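Plaid (cloth)

Plaid is cloth patterned with stripes that cross at right angles, and I've been a little obsessed with it for years, so bear with me! In the US we use the word for pretty much anything with crossed bands on it, from shirts to couch throws. In Scotland a plaid was first of all a garment, a long woolen wrap worn over the shoulder, and the pattern itself is called tartan.

The order of colors in the threads is called the sett. You repeat it lengthwise and crosswise, and wherever two different colors meet you get a blended shade (my favorite part, because two yarns give you three colors). 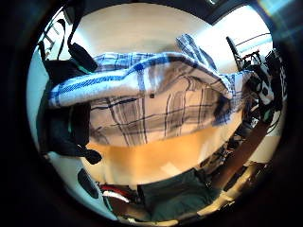 Blue and white is the combination I keep coming back to. Wide navy bands look bold on a white ground, and a few thin lines in between calm everything down. My weaving friend Malathi Sundaram draws hers on graph paper first, and her last sett was 18 threads wide before it repeated. Mine took 332 and I lost my place constantly.

Flannel is a separate thing, by the way! It's a soft, usually brushed fabric, and it can be plain, striped or plaid.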